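Reporting rules for a sim faucet task — what counts as a success?

Posted in Simulation & Benchmarks
Tags: manipulation, evaluation, reporting, faucet

Torunn Lindqvist
Wed 22 April

Hi all, quick one hopefully. We have a handle-turning task in sim, single arm, parallel gripper, a faucet on a plain floor. Policy is trained, numbers look good, and now I have to write it up for our internal benchmark (called Hetham, you won't know it) and I'm stuck on the rules part.

Right now our script says success = handle joint past the target angle at any point in the episode. One reviewer says fine. Another says that's cheating because the arm can smack the lever, it swings past and comes back, and we still log a win. Also we use one faucet model for training and a few held out ones for test, but I only did 10 runs on each held out one. Is that enough? And do I need to report contact forces if the thing never leaves simulation?

Is there a written standard for this or does everybody just make it up. Deadline is close so short answers are great. Thanks!

3 answers — sorted by votes

wu_bench
Member since January

No single standard that I know of for this exact task. People mostly copy the last paper they read. What matters is you write your rule down before you run the eval and then don't touch it. If you change the rule after seeing numbers, say so and give both numbers.

For "any point in the episode" — I would drop it. Check the angle at the end, after a hold. We make the handle stay past target for 2 seconds with the arm still. Kills most of the smacking wins. Your score will go down, thats normal, report it anyway.

10 runs is thin. One lucky seed moves you ten percent. If compute is cheap do more, if not at least print the raw count, like 7 of 10, and not just "70%".

Comment from Torunn Lindqvist: ok the hold makes sense. Does the gripper have to be on the handle during the hold or can it back off?

Comment from wu_bench: either. Just write which.

pernetitz
Member

just use the default success flag in whatever sim your using, everyone does and nobody checks. reviewers are always going to complain about something

Comment from Agnes Vik: Please don't do this. Default flags differ between versions of the same task. We lost a week to that.

Agnes Vik
Moderator

Agree with the first answer on the hold. Adding the list we use at Berolus for any handle or lever task. It's house rules, not an official standard, so take what helps.

1. Freeze the config. Sim version, time step, friction on the handle joint, joint limits. All of it goes in the appendix. We once had 4,000 episodes nobody could rerun because the friction value lived in someones local file.

2. Separate training objects from test objects and list them by ID. No "similar faucets". Same for start poses — fixed list of seeds, shared.

3. Log contact. Yes, even if you never leave sim. You don't need a big table, peak force per episode is enough. A policy that only works by ramming the lever is a different result from one that turns it, and the reader should be able to tell.

4. Log where the fingers are at first contact and save one render at that moment for each test object. Pick a view where the handle tip and the fingers both show. Ours look like this one, fingers right around the end of the lever, nothing else on the floor to confuse it:

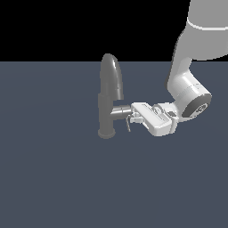
5. Say what a failure is. Timeout, base penetration, arm hits the spout, joint limit fault. We use 4 buckets and every failed episode goes in exactly one. If you can't sort it, look at the replay.

6. Don't tune on the test objects. Sounds obvious. Check your checkpoint selection script, that's usually where it leaks in.

7. If you claim anything about real hardware, say what you tested on real hardware. If the answer is nothing, write "simulation only" in the first paragraph and in the caption of each render.

On your run count — we ask for roughly 100 per object, same seeds for every method you compare. If you can only do 10 then pool over the objects, show the spread, and don't rank two methods that are a couple wins apart.

One more thing on the still in number 4. It goes next to the log, it doesn't replace it. A single render can't show whether the handle moved, so keep the joint angle trace with the same episode number.

Comment from Torunn Lindqvist: super helpful, accepting this one. Rerunning tonight with the hold and the force log. Do you count it if the handle goes past target but the arm also touches the base?

Comment from Agnes Vik: We count it and flag it. Separate column.

Comment from wu_bench: same, but we cap the base contact force. Over the cap is a fail.

Comment from Torunn Lindqvist: ok going with the flag, will put the cap in the next verison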